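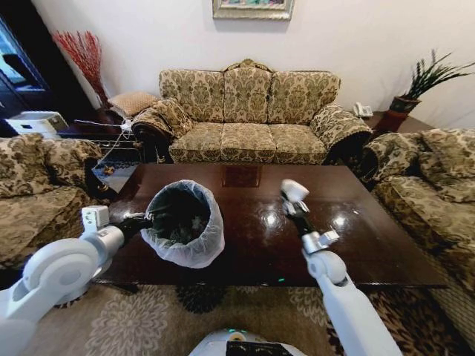
Bin over the coffee table, big sofas behind

Bin bags that keep slipping down - what do you do?
Posted by Priit Šimkus, June 2023

I've got a little round bin in the living room and I can't get on with the bags. We have two matching sofas and an armchair round one big dark coffee table, so everyone's rubbish ends up on the table and then in the bin. I fold the bag over the rim, it goes all pleated and baggy, and after a day or so it's slid down inside. The bags are 30 litres, from a roll I got back in February. Any ideas? Also, the table top is very shiny and shows every smear - what do you wipe yours with?

Mbwambo
Your bags are too big! I had the same bother with mine until I went down to a smaller size. If you want to use up the roll, pull the bag tight, twist the spare bit at the side and tie it in a knot, then tuck the knot under the fold. For the table I use a barely damp cloth and then a dry one straight after, going with the grain.

Fekau
big elastic band round the rim, job done

Lastesholm
Seconding the knot. I keep 4 or so spare bags flat in the bottom of the bin too, saves a trip to the kitchen. No spray polish on the table please, mine went streaky and took ages to put right.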